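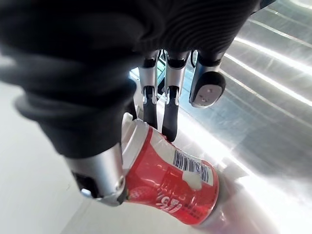
*Red can, on its side.*

17 June 2025
By Fatima Yusuf

# Brellwood Shelf Restocking

1,427 clips of drinks and snacks being handled near a store-style shelf. Markent asked for a card, so I read the labels against a sample of 40 clips. I came away less sure of them than the people who wrote them.

## What is labeled

Item type, main color and shelf level. Brand is left out. "Canister" covers the tall snack tubes on the middle shelf, whatever color the lid. "Bottle" is fine for the green plastic ones up top. "Cup" is where I stop trusting it: tall tapered containers and short ones with wide lids both end up there, depending on who did the labeling.
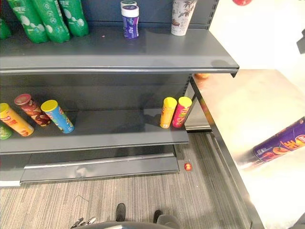
## Known problems

- 15 of the 40 clips I read had at least one label I would change.
- "Restocked" means an item was moved. I would not read it as put back in the right spot.
- The Adeleke split was labeled in January under older rules. Don't mix it in without checking.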